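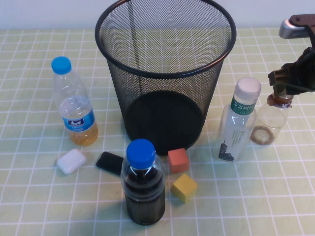 Siamak reckons the bin should go back under the bench and stay there, and that was the first reply on this ticket before I'd even finished typing it up. Fair enough, but it doesn't fix the bottles, so I'm putting the whole lot down here and you can all argue underneath.

Ticket: Bottles ending up in the wrong bin, craft room, Dorkinville
Opened by: Aino Mäkelä
Status: Open
Opened: 2025-12-23

What's going on

The black mesh bin is meant to be for paper and dry bits only. It has no liner and it's mesh, so anything with a drop left in it goes straight through the sides and onto whatever's underneath. I've wiped up sticky puddles three times since July and the last one got into the tablecloth (the pale checked one, which I'm rather fond of!).

The trouble is that people leave bottles on the table with drink still in them, and whoever packs up last doesn't know if they're finished with or not. So they either stay there till the next session or get chucked in the mesh bin, lid half on. You can see the sort of thing I mean with the blue-capped ones - one with only a bit of something tea-coloured in the bottom, the other dark and nearly up to the shoulder. Is that rubbish? Is somebody coming back for it? I wouldn't want to tip out a nearly full bottle on anyone.

What I've tried

Put a bag in the bin. It worked for leaks but the bags we buy from Callport are too small for the rim and slide down the minute you drop anything in. Gave up after 3 sessions.

Put a note on the wall. Fell off. Put it back with better tape, fell off again.

Moved the bin up onto the table so people would have to look at it. This is the one Siamak objects to. It does take up a heap of room, and the little wooden cubes keep getting pushed toward the front where they roll off, but the bin has stayed empty of bottles so far.

Reply from Keyvan Esfahani
Could we just get a crate for bottles? There's a Stolavham one in the back cupboard with 15 slots, never been used as far as I know. Anything left in it at pack-up gets tipped down the sink and recycled, no questions asked.

Reply from Aino Mäkelä
Love this. I had a look and the crate's fine, bit dusty. It won't take the really tall bottles standing up with the cupboard door shut, so I'd leave it beside the sink. Can people please write their name on the cap if they want a drink kept? A marker on the string would do it.

Reply from Siamak Rahimi
Happy with the crate. Bin still goes under the bench.

Reply from Aino Mäkelä
All right, all right - under the bench it goes once the crate's been out for over a fortnight and I haven't had to scrub anything. Leaving this open till then. Keyvan, do you know where the marker lives?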